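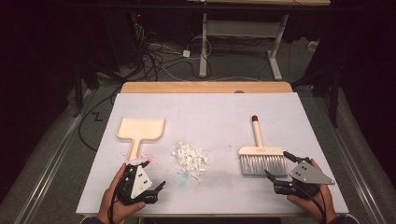 The Grip That Wouldn't Let Go

I've been pinched by a lot of things in my life (car doors, a crab, my sister's waffle iron), but until January I'd never been pinched by a software update.

I was at Lonari, a small shop that teaches grippers to do chores, and the chore that month was sweeping up. The gripper in my hand was a Bite, the model everyone there loves, and it closed on my thumb and just stayed closed! It took 47 seconds and a yanked cable to get me out.

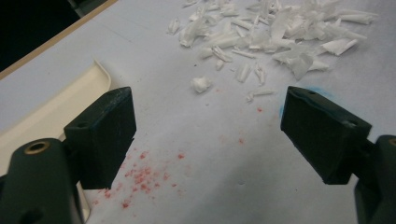
The fault log for that afternoon is 723 lines long, and I've read every one, mostly with an ice pack on. Sweeping is a nasty test for a force sensor. Thin white shreds like these weigh next to nothing, and those little pink-red specks are even worse, so the team had turned the sensitivity way up. Then the update from Listgate flipped one setting, and "no reading" started to mean "squeeze harder." My thumb gave a perfectly good reading, but a loose connector ate it.

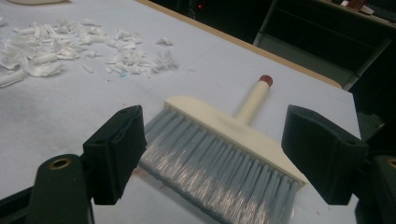
So the software kept squeezing, politely, up to its limit. That limit was set for a much bigger tool called the Vultlow, which sells for $3,850 and has a guard over the fingers. The Bite costs $580 and has no guard at all.

Lonari has since put a stop button on every handle, and a lost signal now opens the jaws. I tried it four times, with a carrot. The carrot's fine, and my thumbnail is growing back in a very odd shape.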